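Speaker notes, Godinho project, data collection section

Slide 9. Start with the number: 142 usable episodes from the first pass, out of 200 recorded. Say what "usable" means. One full pick and one full place, no operator pause longer than 2 seconds, all streams in sync.

Slide 10. Two-arm teleoperation. Adeel Qureshi wrote the logging side, so send timing questions to him. Mention that joint states and gripper commands are saved separately. Parnirard merged them in its first release and we lost the command signal.

Slide 11. Snack counter task. Items go between shelf, basket and tray. Packaging is the hard part: foil reflects, clear bags change shape, small jars roll. We reset the layout by hand between episodes and write down the seed.
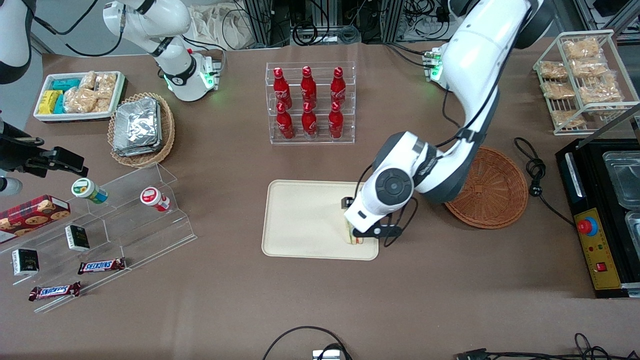 Labels come after recording. Horácio Tavares marks grasp, lift, transfer and release, and a second person checks one episode in ten. Disagreements are mostly over where the grasp begins. We use first contact of either finger.

Slide 12. Target is roughly 2000 episodes by November. Keep failed grasps in the set with their own tag. Ondesberg drops them, and its policy does not retry after a miss.

If short on time, skip slide 13 (storage format) and go straight to the training curves.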